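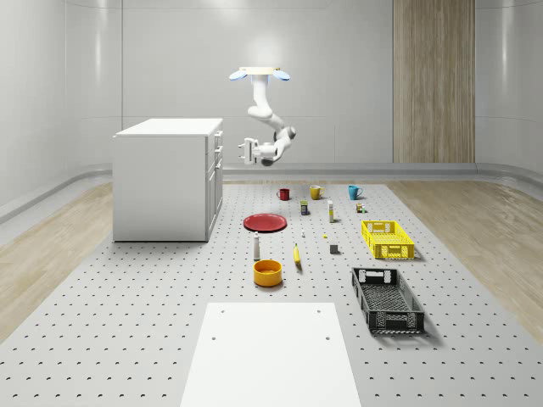 Mugs, plate, bowl and crates set out under the arm at the Cosenine open day.

I went along in February to see a robot arm tidy a kitchen on screen, and came home with some tips for my own bench.

Keep crates open on top and in reach of where the dishes land. Fletcher Pearce, who ran the demo, sets a plate flat with clear space on every side before anything tries to pick it up. Do the same with hot dishes.

Turn mug handles outward. Leave 30 mm between mugs so your fingers fit.

Small bottles and cans go in last, on top of nothing breakable.

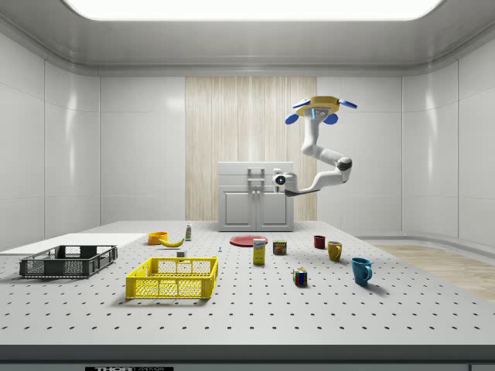
How do I stop plates chipping in a plastic crate?
Line the bottom with a folded tea towel and stand the plates on edge, with no more than 3 kg in each crate.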